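Building Sallow: a long chat with the author of the overhaul that made me reinstall everything

Every few years a mod comes along that makes me wipe my load order and start again. Last time it was a lighting mod. This time it's Sallow, a complete rework of the marshland region in Jundberg, and I've lost most of November to it. If you never played Jundberg, it's an open-world role-playing game with a wonderful northern half and a southern half that feels like the money ran out. Sallow is about that southern half.

The author goes by no name other than the one on the download page, and asked me to keep it that way, so "the author" it is. We talked over voice chat for most of an evening, starting at eight and finishing well past midnight, and I've tidied it up into something readable.

I started with the obvious one: why the marsh?

"Because I kept walking through it," the author said. "You have to cross it twice in the main quest, and both times there's a causeway, some reeds and four of the same hut. I must have crossed it 60 times over the years with different characters. At some point I started making up reasons for the huts to be there. Then I opened the editor to see if I could put a lamp in one."

The lamp went in. So did a table, a bed, a person to sleep in the bed, and a reason for that person to be cross with the person in the next hut. The first version of Sallow, which was never released, was those two people arguing about eels.

"It had maybe ten minutes of dialogue, all of it me doing both voices. It's dreadful. I've still got it on a drive somewhere. But the argument is still in the mod! If you go to the eel weir after dark and you haven't taken either side, they'll have the whole thing out in front of you, nearly word for word."

I had taken a side, as it happens, so I went back to an old save that night and waited by the weir. It's very funny, and much nastier than I expected about the brother-in-law.

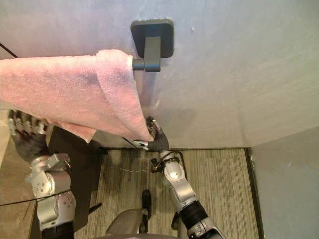

The thing that people talk about most is the water. In the plain game the marsh is a flat sheet at a fixed height. In Sallow it rises and falls over a three-day cycle, and whole paths come and go with it. I wanted to know how on earth that was done in an engine this old.

"Badly, to begin with. The engine won't move a water plane once the cell has loaded. It just won't. So the first try was to have several copies of the marsh at different water levels and swap you between them when you went through a door or slept. It worked, but you'd drop a sword in one and it wouldn't exist in the others. A tester lost a companion that way. She'd told him to wait, gone to bed, and woken up in a marsh where he'd never been."

The fix came from Cleltance, a script extender plugin that was written for a sailing mod and lets you nudge world objects by tiny amounts while the game is running. The water in Sallow isn't really water at all until you step into it. It's a huge flat mesh sliding up and down very slowly, with a set of trigger boxes that tell the game you're swimming.

"Which means fish can't swim in it," the author said. "They don't know it's water. The fish are all on little rails. Please don't look at the fish too closely."

I have now looked at the fish closely and they're fine. One of them goes through a post.

Cleltance is a hard requirement, and that has put some players off. You need the newest build of it, and it has to load before Sallow or the marsh comes up bone dry, with a couple of very confused herons standing in mid-air. I asked whether there had ever been a version planned without it.

"I get asked that a lot and I do understand. People have set-ups they don't want to disturb. But I'd have to take out the tide, and without the tide there's no ferry quest, no drowned chapel, the smugglers have nothing to smuggle across. I'd be giving people the huts."

There are 1112 lines of voiced dialogue in the current release, from a cast found mostly through one forum thread. I'd assumed that recording was the hard part. The author laughed for quite a long time.

"Recording was a joy. People sent me things I'd never have thought to ask for. The ferrywoman sent every line twice, once sober and once as if she'd been at the cider, and I liked it so much I wrote a check for the time of day so we could use both. The hard part was lip files. The tool that makes them crashes if a line is too long, and it doesn't tell you which line. I'd start it off, go and make some tea, and come back to find it had stopped at 200 or at 400 with no message at all. You'd split the batch in half, then in half again, until you had the one line that was upsetting it. Usually it was a dash! It hated dashes."

So there are no dashes in the subtitles anywhere in Sallow, and now that I know this I can't stop noticing.

We went on to the subject of Medina, the trading post on the marsh's far edge and the biggest thing added in the second release. It's the only proper town in the mod and I think it's the best bit of level design anybody has done for this game, official or otherwise. It's built on stilts in three rough tiers, and the lowest tier floods. The shopkeepers down there carry their stock upstairs as the tide comes in, and if you're in the way they'll hand you something to carry.

"That was a bug," said the author, delighted. "They were meant to walk up holding a crate. But the crate belongs to an inventory, and if you bumped into them the trade script fired and gave it to you for free. I was about to fix it and then a tester said how lovely it was that they asked for help. I wrote one line of dialogue for it – 'Take the other end, would you' – and left it in. If you bring the crate back upstairs they knock a bit off their prices."
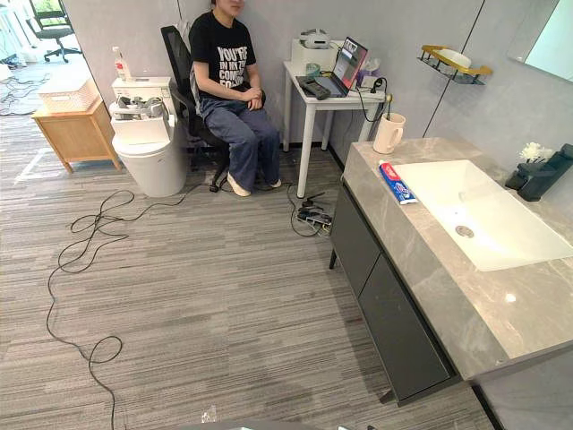 Performance in Medina was rough at launch. My own machine isn't new and the middle tier used to turn into a slide show whenever it rained. The latest patch has sorted most of that, and the cure was duller than the author would have liked.

"I spent weeks on the rain. I rewrote the splashes, I cut the ripples, I was sure it was the ripples. Then someone on the forum ran a proper profile and found that every hanging net in the town was casting a shadow from every lantern. I unticked a box on the lanterns and that was it. All the ripples are back in now."

A word about difficulty. Sallow isn't a combat mod, but it's not gentle. Armour drags you under in deep water, torches go out, and the leeches are horrible. I asked whether the balance was aimed at any particular level of character.

"I'd go in somewhere in the low twenties. You can go earlier, and the eel people will talk to you whatever your level, but don't try the chapel. I've watched a few streams of people trying the chapel at level nine in full plate. They get to the font and you can see them realise that the tide has turned and the door is behind them."

Is it possible to get out?

"There's a way. I've only seen one person find it. I'm not going to say where it is, only that you should have been nicer to the heron."

I've been nice to every heron since and nothing has come of it yet.

As for what comes next, the author is wary of promises, having once announced a boat-building system that took a year to fail. There's a third release in the works and it goes inland, up the river to the old salt road. It will use the same tide system in a small way, with a ford that can only be crossed at certain hours. There will also be a set of texture options for people on older cards, and the Polish translation will be folded into the main download in place of the separate file it is now.

"And I want to do a winter. I don't know if I can. Cleltance can move the mesh but I can't make it solid while you're standing in it, you just get fired into the sky. One of the testers went up so high the game gave her the achievement for reaching the northern peaks."

Before we finished I asked what other people should know if they're thinking of starting a mod of their own and haven't opened the editor yet.

"Make the hut first. Put the lamp in, go and stand in it, see if you like it. And back up before you touch the navmesh. I've redone the causeway from scratch twice now, and the second time was completely my own fault."

Sallow is free and needs the full version of Jundberg with the last official patch. Start a new save if you can bear to. If you can't, make sure your character is well north of the causeway when you install it, and sleep for one night in an inn before heading south, or the tide clock doesn't start.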